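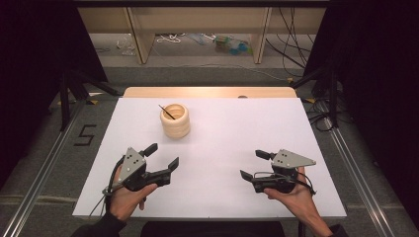
Figure 6. Ribbed cup with a thin black stick, set on the white board.

3.2 Cup and stick

The Termont set includes one vessel with a ribbed wall, a cream-coloured cup with a layered profile. We chose it after the smooth-sided Kershaw cups, which gave few cues to height in the first round. The stick leans in the open top and its tip reaches just past the rim - a small target against a pale ground. Each session began with the cup towards one side of the board and the middle left clear. Karim El Idrissi set out the objects and Kirsty Horrocks checked each layout against the plan. The cup was used in 90 of the 600 layouts.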